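Last updated: 2018-06-13
Filed under: Course Handouts > Work and Technology > Week 2

When the Robot Joins the Kitchen Crew

Welcome back, everyone, and thank you for the lively talk last time – I went home with a page full of your questions and I have tried to work most of them in here.

Our case is the staff canteen at Belton, where Dorota Adamczyk has run the dish room for many years. When the company started planning for robot arms to sort and put away the clean dishes, the managers talked mostly about speed. Dorota's people talked about other things: who would be on the early shift, who would be called when the arm stopped, and whether the chatting over the racks (which newcomers learned a great deal from) would go on at all.

Please keep in mind how much small knowledge there is in a job like this. A mug goes on a peg by its handle, a plate stands on its edge, and a person does both while thinking about lunch. For an arm, each of these is a separate task that somebody has to set up and look after.
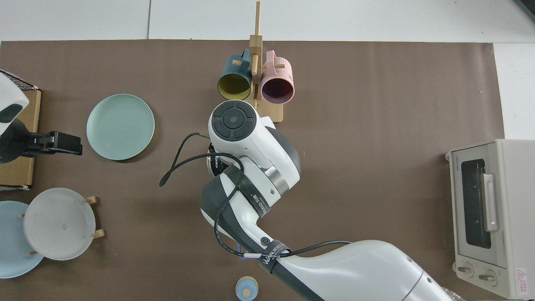 Who should decide which tasks are handed over? The people who do the work should have a real say in it, along with whoever pays for the machine, and they should be asked before it is bought.

For next time, read the Nikzad chapter and write two pages on a job you have held yourself. Which part would you gladly have given away, and which part would you have missed? Shahram Shojaei will collect the papers at the door – please put your name on them this time!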